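Folding towels and emptying the basket: what works in our house

I love a stack of properly folded towels. I know how that sounds! But open a cupboard where everything sits square and the whole bathroom feels better, and it takes so little once your hands have learned it. I've had lots of messages about laundry since the airing cupboard page went up in November, so I've put all my folding and sorting bits in one place.

Start with a clear surface. A bed is too soft and the arm of a sofa is hopeless, because the cloth sinks in the middle and your edges never meet. I use a plain white table at hip height, and coloured towels show up beautifully against it, so you can tell at a glance whether a hem is straight or has a bit of a pucker in it.

Before you fold, find a corner. Don't grab the towel by the middle and shake it about hoping for the best (I did this for years). Pick up one corner, run your other hand along the hem until you reach the next, and give it one good snap. If there's a label sewn into the hem, so much the better, as you can use it as your marker and have it in the same spot every time. 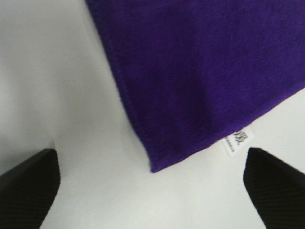
Rozália Vondráček wrote to say she does the opposite and always starts from the corner furthest from the label, so that it ends up tucked inside the last fold and the pile looks cleaner from the front. She also says to smooth the hem between finger and thumb before the first fold, especially on older towels where the stitching has tightened and gone wavy. I tried it on my oldest hand towels and they lay much flatter, so thank you, Rozália!

My own fold for a bath towel goes like this:

Lay it out lengthways and bring the long sides in so they meet down the centre.
Fold that strip in half along its length.
Fold in thirds from one end.
Put it on the shelf with the rounded fold facing out.

For hand towels, skip the first step. Face cloths just get halved and halved again.

Measure your shelf first, though. Ours is 67 cm wide, which takes two piles of bath towels and a narrow one of hand towels, and there's no room for anything cleverer. When we lived in Stomumton the cupboard was so shallow that I had to roll everything, and rolling is perfectly good too. Rolled towels do well in a crate on the floor.

Ribbed towels need a gentler hand than flat ones. Smooth along the ribs, never across them, and they'll settle by themselves. Go easy on fabric conditioner as well, because it coats the loops and the towel stops drinking up water. I leave it out altogether.

Now the basket! I'm very keen on plastic ones with holes in the sides. Air gets through, they wipe clean in seconds and you can see roughly what's in there without digging. Look for a handle slot set just under the rim, and a good thick lip, as a thin one cuts into your fingers on the stairs. 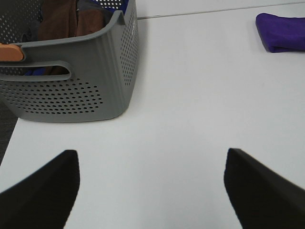 Don't press things down to make them fit. A loosely filled basket creases less, and you can lift pieces out singly without dragging half the load behind them. Take the big items first, then match up whatever is left by colour. I make a dark pile and a bright pile on the table and fold straight from those.

If your basket has been in use a while, give it a scrub with washing-up liquid and an old nail brush. Fluff gathers round the holes and gets passed on to your clean things. Twelve minutes in the bath every couple of months does ours, and then it stands upside down by the back door until it's dry.

A few odds and ends to finish:

Check pockets before the wash and again when you fold. Tissues hide.

Keep a small dish near the table for stray buttons.

New dark towels want washing separately the first few times.

Put fresh towels at the bottom of the pile and take from the top, so they all get their turn.

Next I'm tackling fitted sheets, and I've got a method with the corners that I'm very excited about. Bring a clear table and a bit of patience.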